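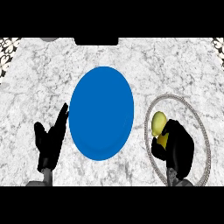
The kitchen staff at Vultden have been asked to rehearse their jobs before the robots get them, or at least the dull half of their jobs. Vultden, the catering firm that feeds 700 office workers a day out of one basement in Gokadport, has spent since July teaching a two-armed system to plate fruit in simulation. The simulated kitchen is grander than the real one. It has a gray-veined marble tabletop, a bright blue oval dish and a silver chain laid out in a loop, with one black hand waiting by the dish while the other grips something yellow and rounded. The real kitchen has steel counters and a mop bucket.

Natanael Vieira, who has worked the fruit station for years, now spends 50 minutes of each shift at a desk, marking the robot's attempts as pass or fail. "I used to get told off for sitting down," he said. He has failed 104 of them so far and admits to enjoying it.

Operations manager Traian Jitaru says no one will lose hours when the arms arrive from the supplier, Harkis. Staff will be moved to "finishing and oversight" – sauces and watching, in the words of one cook. The 40 people on the kitchen payroll have asked for that promise in writing, along with a pay grade for the watching part.

Jitaru expects to answer before the next rota goes up. The fruit will be done by hand until then, starting at 5 a.m. as usual.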